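Winter opening hours and the new reading shelf

August 19, 2021

Dear neighbors, the Pondness library room will change its hours from the first Monday of next month. We will open at 12 and close when the evening class ends. The morning opening stays only on Saturday, as it was decided with the people of Chornovol Street who share the building with us.

The shelf for borrowed magazines is now near the door. You can take 3 at one time and keep them until you finish — please only write your card number in the blue notebook.
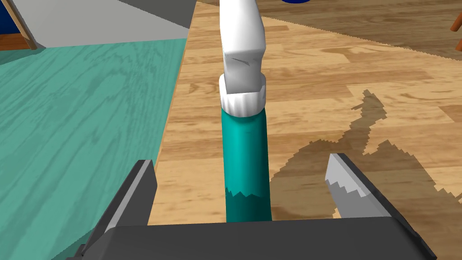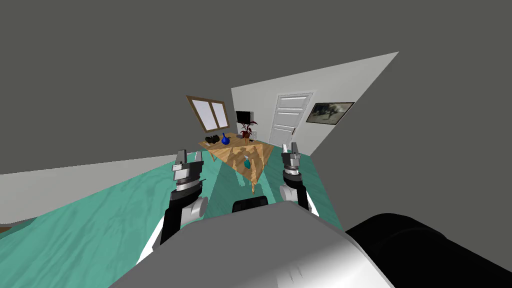
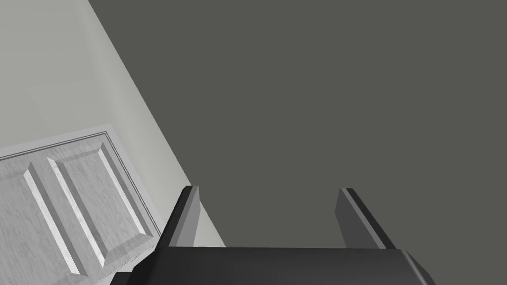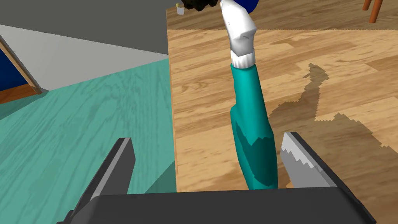

We received also 248 books from the Akico bookshop, which closed its branch in January. Many of them are cookbooks and travel guides, and there is a good number of detective novels in large print. They are not yet in the catalog, so if you search for a title and do not find it, ask at the desk.

The old cards are valid until the end of the year. A new card costs nothing, but for a lost one we must ask a small fee. Returns can be left in the box at the side entrance also when we are closed — the box is emptied every morning except Sunday.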